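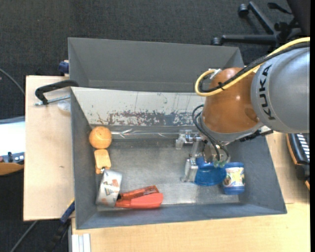
The picking cell in April, arm down over the right half of the main bin.

Bin cell, upkeep and repairs
Gallery page by Aurelia Moser, Bovdale workshop

This page covers the bin picking cell at Bovdale: how it is put together, what gets checked, and what has been repaired since it moved over from the Utwood building. It is meant for anyone who takes a turn looking after the cell. Brigitta Zürcher keeps the wiring drawings and the spare parts list, and both are on the shared drive under Plalora, the project name. There is one picture so far. The notes are sorted by part of the cell and can be read next to it.

Cables on the arm

The thick yellow cable and the black one beside it run together over the gray link and the orange housing, with a small black tie holding the pair. The yellow one curls into a loop at the side of the housing. Leave that loop alone. In the Utwood building someone pulled it tight to make it look neater, and the cable was under strain every time the wrist turned all the way over. We replaced it and went back to the loose routing.

Check the tie with a finger at the start of the week. It should hold the two cables together without denting the jacket. If it has slid, cut it off and put on a new one. Don't push the old one back up the cable, as it will only slide again by lunch. Trim the tail flush. A sharp tail scratched the yellow jacket once already, and the spot has been wrapped in tape since then.

Jog the last joint slowly from one end of its travel to the other after any cable work, with one person on the pendant and one watching the loop. Nothing should touch or snag. Then do it again with the arm low over the bin, where the hoses have less room.

Hoses

The thin black hoses bow out beside the housing before they go down to the gripper. They need that slack. When a hose is replaced, cut the new one to the length of the old one, measured off the arm and laid straight on the bench. Cut square with the hose cutter, not with side cutters. An angled end leaks at the fitting, and it is a slow leak that takes a long time to find.

To look for leaks, shut off the supply at the wall, wait, and see if the gauge drops. If it does, work from the wall toward the gripper. Most of ours have been at the gripper end. Both leaks fixed in April were a hose end that had worked partway out of its fitting.

Gripper

The gripper is metal with some clear parts. Clear plastic hides cracks well, so use a flashlight held at an angle. Cracks start at the screw holes. Any finger with a crack comes off that day, even a short one. Spares are in the drawer marked Halvorsen, bagged in pairs. Change both fingers of a pair together and write it in the log.

Wipe the contact faces with a damp cloth and let them air dry. No solvent on the plastic. It clouds and then goes brittle, and we have a bag of ruined fingers to show for it.

After a finger change, run the close test on the blue container before going back to mixed items. It stands up straight by itself and has a label around the middle, so it is easy to see if the grip has twisted it. If it has, loosen the finger screws, close the gripper gently on the container, and tighten them again in that position.

Main bin

The floor is scuffed and will stay that way. Scuffs don't bother the picking. The back wall is a different matter. The pale coating is chipped in a wide band along the lower part, and the worn areas are reddish brown and dark. Chips make grit, and grit gets between the fingers and the items. Vacuum along the foot of that wall before wiping anything, or the grit just gets spread around.

Repainting is on the list. Brigitta wants the wall sanded back first and the new coat given 3 days to harden with the cell off. We have not found those days yet. The color needs to stay close to the present off-white, or the vision settings will have to be redone.

Items go back in the bin after cleaning in no set order. Along the left side at the moment are the orange ball, the flat yellow-orange piece, the silvery package and the two red ones. Take out anything that has split or is shedding bits. The packages wear out first.

Clamps

The bins are clamped at the table, and the clamps are the part that people forget. Vibration loosens them a little at a time. Push on the rim of the main bin with the heel of your hand. If it moves at all, snug up the clamps and then rerun the bin position routine, even if the movement was tiny. We lost most of a morning in April to picks that landed short, and the cause was a bin that had crept toward the chairs.

Keep the threads clean and put one drop of light oil on them now and then. Wipe off the rest. Oil on the wood makes the clamp pads slip. When a clamp is taken off, mark its place on the board in pencil first.

Second bin

The gray bin behind the main one takes sorted items when we run transfers. It gets the same push test. The inside walls are smooth and dark, so a dry cloth is enough. Don't store tools in it. The arm passes over the rim, and a screwdriver handle sticking up is enough to stop a run.

Around the cell

Roll the office chair back past the second bin before starting the arm. Keep loose cables on the carpet away from the chair casters. The gray one near the table has been rolled over before and was replaced with a spare from the 400 series box.

Logging

Every repair gets a line in the log with initials, the part, and what the arm was doing when the fault showed up. The last part helps more than people expect. "Hose off" is hard to work with. "Hose off, wrist turned full left, arm low" gives the next person somewhere to start.

Open jobs: back wall repaint, new label for the supply valve, and a second set of hose fittings to be ordered by Brigitta.

Page updated May 18, 2024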